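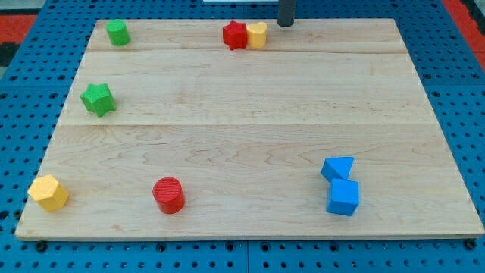
Robot vendors like the word "turnkey." Baoshan Tian, who looks after the sorting cell at Vistbridge, has stopped using it. The arm came from Jitex, the control software from Lei, and the sales sheet promised a working setup in 6 hours. It took 8 days.

Most of that time went into the board. The arm has to know where the wood sits, how high it stands and whether it is level, and the board is three planks joined together, so a seam can throw off a careful measurement. Tian loosens the bolts, shims a corner, tightens them and touches off the surface again. Then he puts the blocks back – cylinders, stars, a cube and the rest – and runs the pick routine from the top.

"The demo video never shows you the shim," he says.

The routine itself is dull to watch, and the failures are more useful. Blocks that touch each other are the worst, and a star lying at a tilt is not far behind. Lei says its June update handles both. Tian logged 189 picks after installing it and found the gain smaller than the release notes suggested. A blue block against a blue table is still a test he runs by hand every Friday, with the lights up and again with them down.

Grada, which sells a competing package, offers automatic calibration for a yearly fee. Tian tried it for 6 weeks. It found the board well enough – until someone leaned on the table, and then he was back with the wrench. He has asked Grada for its drift figures and is still waiting to get them.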